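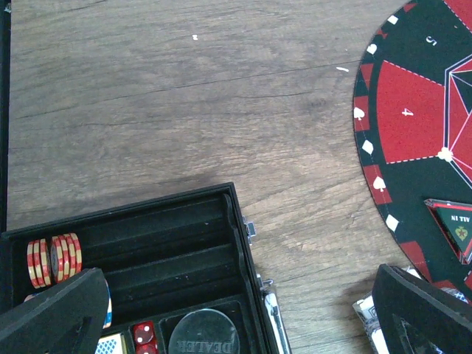 Hevside Opens Poker Set Task to Outside Teams With Release of Drustent Demonstrations

SKJELBRED, 12/21/24 - Hevside today released Drustent, a collection of 2,607 recorded demonstrations in which a person guides two robot arms through the job of putting a poker set back in its carrying case. Every demonstration was recorded by remote control at the company's Skjelbred workshop, using its Divent control system. The recordings are available now to university labs and companies that register with Hevside.

The set used for the task is an ordinary one. It has an open black case with long ribbed channels for the chips, a round red and black table mat, playing cards, red dice, a clear dealer button and a triangular "ALL IN" marker. Before each recording, the person at the controls is given a starting layout. Some layouts have most of the pieces out on the table. Others leave only a few to deal with, and the chips may already be standing on edge in their channels.

"People who have put away a game at the end of the night know what this job is," said Sugeng Sitompul, who leads demonstration work at Hevside. "You pick up a chip lying flat, you turn it, you stand it next to the others. With your own fingers it takes a moment. Through a pair of grippers it takes practice, and the practice is what we wanted on record."

How the demonstrations were made

Nine operators worked on the collection, beginning in June. Each sat at a Divent station with a pair of hand-held control arms. When the operator moves a control arm, the matching robot arm on the workbench follows. A trigger on each handle opens and closes the gripper. The operator can watch the bench directly or use the camera views on a monitor, and most of the nine ended up using both.

The system saves the joint positions of both arms, the opening of each gripper and the video from all cameras on one shared clock. There is a camera at each wrist and a fixed camera that covers the whole work area. The wrist views matter most when the gripper is over the case, where the arm itself can block the fixed view of the chip channels.

Operators were asked to work at a comfortable pace and to keep going after a mistake. If a chip fell over or a card slid out from under a finger, they were to fix it the way they would at home. Those corrections remain in the recordings. Hevside has marked where each one starts and ends, so teams that want only clean runs can filter them out.

New operators had 40 minutes of free practice before their first recorded run. They could use any objects on the bench during that time, and no practice runs are included in Drustent.
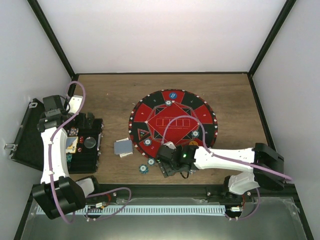 Why a poker set

Hevside's earlier demonstration work used blocks and kitchen containers. Those tasks were easy to explain and easy to score, but operators learned them quickly and the recordings began to look alike. The company wanted a task with small parts of different shapes and a clear place for each of them.

The poker set met that need at low cost. Chips are thin and hard to lift from a flat surface. Playing cards slide against each other and have to be squared up before they go into their slot. Dice are small and can roll when a fingertip touches them off center. The dealer button is see-through, and on camera the dark lining of the case shows behind it. The mat is large compared with everything else, and many of its printed marks can be mistaken for objects by a vision system.

The case adds its own limits. Its channels and compartments have raised walls, and the open lid takes up room on one side of the bench. An arm reaching in has to come from above, with the other arm kept out of its way. Operators developed their own habits here. Several of them cleared the cards first. Others started with the chips nearest the mat's edge and worked inward. Hevside did not set an order, and the release notes list the order used in each run.

"Early on I wrote a page of rules for how to do it," Sitompul said. "Then I sat down and tried to follow them and threw the page away. The operators were better at this than I was by the second week. We let them decide."

What is in the release

Drustent is divided into three parts. The first covers single moves, such as lifting one chip and placing it in a channel. The second covers one kind of object from start to finish, for example all of the cards. The third covers the full task, from the starting layout to a packed case.

Each demonstration comes with synchronized video, arm and gripper data, a short written note from the operator, and a label saying whether the run was finished. Unfinished runs are included. Camera calibration files and a parts list for the bench are provided as well, so that other groups can set up a similar one.

The release does not include a trained model. Hevside is training its own on the same recordings and will publish those results separately. The company said it would rather have outside teams start from the demonstrations than from its own early attempts.

Changes to Divent

Work on the collection also led to changes in the Divent software. The grip trigger now has a finer range near the closed position, which operators had asked for when handling cards. A foot pedal can pause one arm while the other continues to move - useful when one gripper is holding a piece steady over the case. Operators can also add a spoken note during a run without taking their hands off the controls.

These changes are part of the current Divent version and are being sent to existing customers as a regular update.

Availability

Drustent can be requested through the Hevside website. There is no charge for research use. Companies that plan to use the recordings in a product will need a separate agreement. Groups that build their own bench are invited to send in demonstrations recorded in the same format, and Hevside will review them for a later edition.

About Hevside

Hevside makes remote control and recording systems for two-armed robots. Its Divent stations are used to show robots tasks by hand and to collect the recordings needed for training. The company runs its demonstration workshop in Skjelbred.

Media contact

Sugeng Sitompul
Demonstration Work, Hevside
Skjelbred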